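I spent most of July deciding between two sets of fingers for our arms and I still haven't completely made my mind up, so I thought I'd write it down while it's fresh(ish). The short version is that Plitusside sent us their stubby black ones, Stosell sent something slimmer and softer, and I've been hanging up socks with both like a very slow launderette.

Why socks? They flop, they come in pairs and they're cheap. The clips are the proper test though. A little metal clip is shiny, springy and swings about the moment you touch it, and if the arm pinches it a few millimetres too high it just spins round and faces the wall. I had everything turned through 180 degrees at one point, which I don't recommend!

The Plitusside fingers are what I had on for these. They were a bit scuffed after a fortnight, but the tips still met where they should.

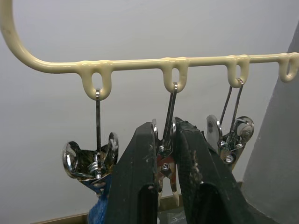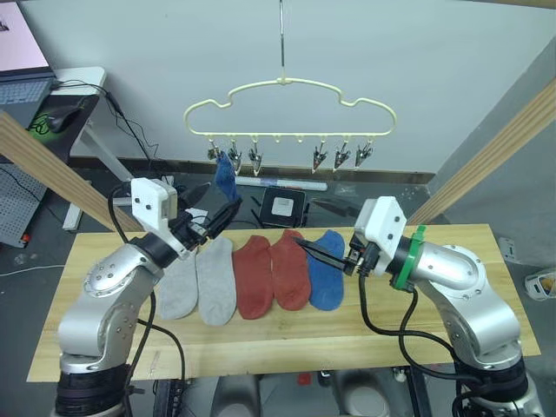
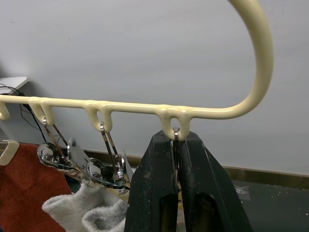 Xuelian Tian

Right, so, what did I learn? The wrist cameras matter more than I'd expected. From the overhead view you can see which sock is where and that's about it – the clips are tiny and they all look the same. Close up you can see how each one hangs from its loop, and that's what decides the angle you come in at. I swapped the wrist cameras 3 times before settling on the Prureo ones, mostly because the others got in a tizzy over the reflections from the chrome.

The Stosell fingers were lovely on fabric, I'll give them that. They picked up a single layer of sock without bunching it. On the clips they were hopeless, far too squashy, and I couldn't get enough of a squeeze to open one. Plitusside wins on clips by a mile and is merely all right on socks.

We're still running the Lu controller and after more than 2000 grasps I've no complaints, apart from the fan noise. Next I want to try a different finger on each arm, soft for the sock and hard for the clip. If anyone has done that without redoing the whole calibration, please write and tell me how.

Contact | © Xuelian Tian | Back to top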